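Search this site
Type keywords and hit enter

Bathtub day at the old Jutcombe showroom

March 30, 2025

I dropped in on the old Tulmont bathroom showroom in Jutcombe this morning, meaning to stay for a coffee and a quick look, and came home three hours later with dust in my hair and a sore back. If you've been wondering what's going on behind those big white walls -- well, they're cleaning! The place is being turned into the new home of the Hsiao reuse shop, and the big tidy-up is finally under way.
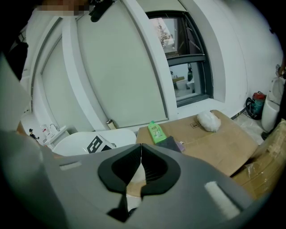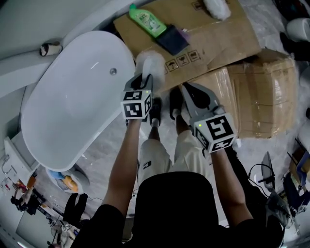
Kam-wah Wu has the keys and the list, and the list is long. Tulmont moved out last October and left more behind than anyone expected, including a storeroom full of taps, a pile of tile samples as high as my hip and a till that nobody can open. The shop has the lease for four years, at a rent Kam-wah describes as "friendly, for Jutcombe," and the plan is to sell second-hand bathroom and kitchen bits out of the same rooms where the new ones used to be. I love that. My own laundry tub came out of somebody's shed and it's the best thing in the house.

The bathtub is the star of the place as far as I'm concerned. A proper freestanding one, white and glossy, the kind you see in magazines and then go home and sulk about. It's going to be sold, along with the rest of the display stock, and I've already had one neighbour ask me what they want for it. The answer is $1643, firm, and you have to bring your own muscle. I Googled nothing, I measured my bathroom with a broom handle and it won't fit, so it's all yours.

Most of the morning's work was dusting. I'd have gone straight in with a wet cloth, but Štefánia Zeman put me right on that one very quickly. She cleaned holiday flats for years and she's firm about the order of things: fluffy duster first, all the way around under the rim, and only then a drop of dishwashing liquid and a soft sponge. Go in wet on top of dust and you end up pushing grey paste into the corners. She also won't have anything gritty near a glossy finish, no powders, no green scourers. If there's a mark that won't shift, she leaves a damp cloth over it while she gets on with something else. I tried it on my own tub when I got home and I'm a convert.

The other thing I picked up is how handy a flattened box is. Opened out on the floor, it gives you somewhere to put your bottles and sponges so you aren't leaving soapy rings everywhere, and you can kneel on the spare end. Jhosep Mamani has been saving cardboard from the café for weeks and is still taking more, so please don't put yours out for recycling just yet. Big boxes are best. Leave them at the side door, dry and with the tape pulled off if you can be bothered (I couldn't, sorry Jhosep).

There was a fair bit of talk about money, as there always is. They need $3000 for shelving and a decent trolley, and a good chunk of that should come from the display stock if it goes at the prices they're asking. Marwan Kanaan is fixing the back step himself, so that's one bill they won't be paying. He reckons the step was the wrong height from the day it was poured and he's been tripping over it since he used to deliver there, so I think he's enjoying himself.

Still to do: the skirting boards, the storeroom, all the taps to be sorted and matched up with their handles, and the sign out front, which still says Tulmont and will for a while yet. I-hsuan Tu is painting the new one at home and wouldn't tell me the colour. I did ask twice.

They've got room for 30 people at the preview evening, where you can have a poke around and put your name on things before the doors open to everyone. Names go on the sheet at the café counter. Old towels are wanted too, any colour, any state, and if you've got a trailer and a free morning, tell Kam-wah and you'll be very popular.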